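**Gripper opens during lift after emergency stop reset**

Posted 2022-03-28 in Robots and Cells

**Grurkinley**

Our training centre operates a bin-picking cell with a KUKA arm. In February the gripper began to release parts partway through the lift. The fault occurs only in the first cycles following an emergency stop and reset. Over 200 cycles we recorded 16 drops, one of which fell outside the bin. Air pressure at the regulator is normal and the fingers have been replaced.
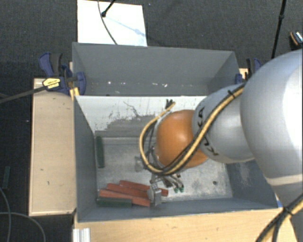 The program was not changed before the fault appeared. We request advice on whether this is more likely to be a signal fault or a programming fault, and whether the cell may remain in use in the meantime.

**Vandport**

Please take the cell out of service until the cause is known. A part released at height is a safety matter and should be entered in your incident log.

With the power isolated, inspect the gripper cable along its full length, paying attention to tight bends and to the points where it is tied. Check also that the program waits for the "closed" signal before the lift begins. A wait of fixed length is not a substitute. After repair, run 10 cycles at reduced speed with the guarding closed.

**Satti**

Same fault at our site. It was a loose connector. Ours had done almost 1000 hours.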